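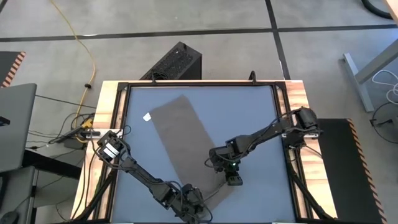
Dark cloth laid across the blue work surface.

I went to the open day at Wadden, the new day spa and skin clinic in Dreltstead, with low expectations and a voucher for a free consultation. The voucher turned out to cover seven minutes.

Glenys Kereama, the manager, led our group through the treatment rooms. They are clean, quiet and painted the color of weak tea. She used the word "journey" a lot. When I asked what the Bukine facial does that an ordinary facial doesn't, she told me it "wakes the skin up." I asked how long it stays awake and she moved us along to the steam room.

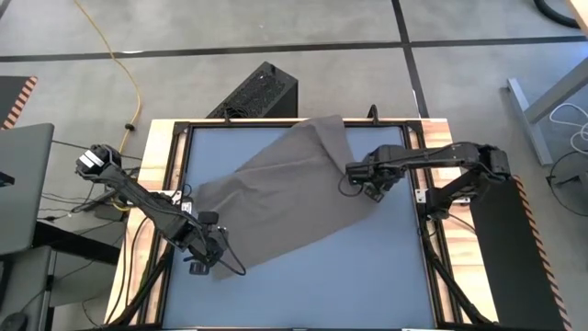
The steam room I liked. It holds maybe four people if they are friends, and the benches are wide enough to lie on. A 60-minute session comes with herbal tea, which tasted of hay.

Prices are where my patience ran out. The yearly membership is $2,104, and that leaves out anything done with a needle. Manon Nguyen, who was on the tour with me, wanted to know about canceling. The answer was two months' notice, in writing. It's on the back of the form in small gray type.
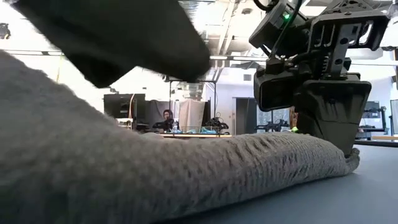 I did have a decent talk with Sumeya Ejigu, one of the nurses, who looked at my forehead and told me to buy sunscreen and save my money. She was the only person all afternoon who didn't try to book me in. I'd go back and pay for her time. The Montes body wrap can wait until someone shows me what it's supposed to do.

Contact us | © 2024 Berwyn Morris | Back to top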